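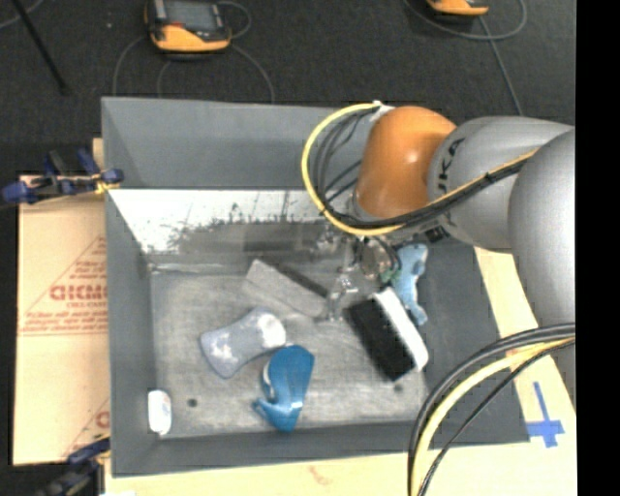

Home | Trade Visits | Members | Newsletter | Contact

Print this page | E-mail this page

Visit to the Prendano paper mill, Gelville
2025-11-12

The Gelville mill opens to the public on 2 days a year, and this fall we got places on the morning tour. Torquil Shearer, the production manager, met us at the gatehouse and handed out earplugs and hairnets.

Prendano makes uncoated book paper and a small line of cotton paper for printmakers. The tour began at the pulper, where bales of pulp are dropped into warm water and beaten to a slurry. From there we followed the pipes to the screens and then to the older of the two machines, which was bought from a mill in Orero and rebuilt on site. It was running cream stock for a school publisher. The dryer section is very warm, so leave your coat in the cloakroom.

The cotton paper is made in a separate building across the yard. Sachiko Hirano runs the mold room with a crew of three. She showed us how a sheet is couched onto felt and let two of our group try it. Their sheets were thick at one end. Finished paper hangs in the loft for eight days before it is sized.

The shop sells offcuts by the pound and the Ishida sample book, which has 700 swatches. Parking is behind the boiler house. The next open day is in December, and names should go to the office by e-mail.

Contact us | Copyright Trade Visits Group | Back to top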